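4. Setting up the parts store

Before you begin, please finish section 3 and check that the Prorora label printer is connected. The user must have the Editor role in Ciseo.

4.1 Create a location

1. Open Ciseo and choose Stores, then New location.
2. Type the name of the site. In this guide we use Avemdale.
3. Enter the first shelf number. The numbers can go from 110 to 828.
4. Press Save and wait until the green tick is shown.

Note: The name of the location cannot be changed later. If you made a mistake, delete the location and create it again.

4.2 Add an item

1. Choose the location and press Add item.
2. Write a short name with the colour first, for example "Bar, red" or "Bar, dark green".
3. Select the unit. For loose pieces, select Each.
4. Set the minimum stock. The default value is two.
5. Attach one photo of the item in its bin. This step is optional.
6. Press Save, then Print label.

Caution: Do not switch off the printer while the label is coming out. The paper can become stuck under the roller.

4.3 Move stock between locations

1. Mark the item and press Move.
2. Choose the new location and enter the quantity.
3. Confirm with your PIN.

The person who receives the stock must also confirm. Until then, the item is displayed as In transit in both locations.

Section revised by Arben Popescu, 21 June 2022.
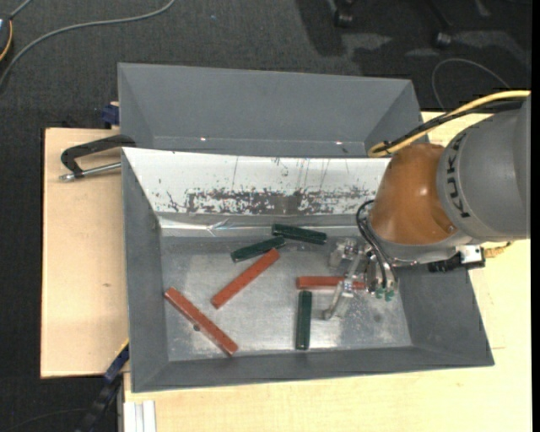 If the label does not agree with the item on the screen, print it again before you continue to section 5.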